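Category: Small Business Websites > Makers & Craft Sellers

Do I need a shop on my site or just a gallery?

grainline_40
I make cutting boards and bowls under the name Rondwood, from a workshop in Pradville. I have 25 pieces ready to list. Zatum quoted me $149 for a gallery with a contact form. A real checkout costs more. Is the form enough?
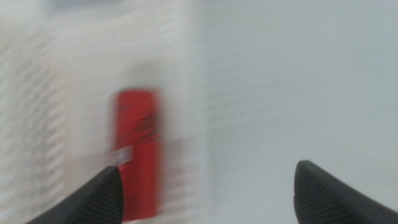
Most of my sales are at markets, so I'm not expecting a flood of orders. I just want people to find me afterward.

2 replies

mudroom_pots
Get the checkout. I had a form for a year and people would ask the price, then disappear. Put prices on everything either way.

tallowandtwine
I disagree. If every piece is one of a kind, you'll spend your evenings marking things sold. Abou Zeid built mine as a gallery with prices and an email link, and it works fine for candles and baskets. Ask who owns the domain before you pay anyone.
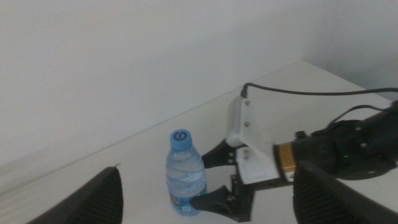
Re: Do I need a shop on my site or just a gallery?

grainline_40
Going with the gallery, prices shown. I'll ask Zatum about the domain and what adding a checkout later would cost.

Last updated in July
Shares: 2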